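April 18, 2024

Long one today, so I'm writing it down before I forget which of the changes did what. Halina, if you're reading this before you touch the planner branch, please skip to the bit about timeouts first!

I spent the morning on the handoff between perception and the arm controller. The segmentation node publishes a mask for whichever garment it thinks is on top, and the grasp picker walks the outline looking for a good edge. Fine so far. The trouble is that the mask was stamped when it left the network and not when the frame was captured, so every lookup into the transform buffer was late by however long inference took. Over 200 ms on the bad ones. I had been blaming calibration for most of a week (sorry, Edmund, your calibration is lovely).

The stamp now carries through from capture, and I added a check that drops any mask older than 100 ms. It's a blunt tool, and Dorota would rather we predicted forward, but it gives us clean logs to argue over.

Then dark fabric, our old friend. The navy things and the black things come out as one blob as soon as they touch, and the picker happily proposes an edge that belongs to two garments. I raised the contrast weighting in the preprocessing and lowered the merge threshold from 89 to 40. Replaying the December logs, the masks split where I'd want them to, though a strong wood grain now gives us a few thin slivers along the cloth outline. I filter those by area for the moment — ugly, but it's four lines and it's commented.

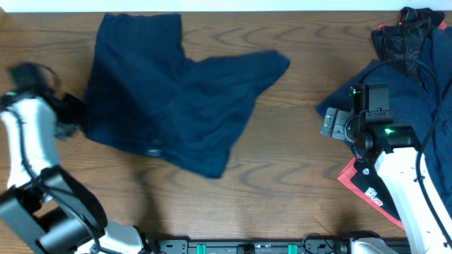 Left arm at the edge of the navy garment, right arm over the pile.

Timeouts: both arms share one planning queue, and a slow plan for the right arm holds up the left. I've split it into two queues with a shared collision check at the end. Roel wants a lock around the middle of the table as well, and I think he's right, but I haven't written it yet. Please don't merge until that's in.

Still to do: rerun the Simitz set with the new stamps, ask Hanna where the old gripper force logs went, and put the wrist camera exposure back to auto, which I keep forgetting.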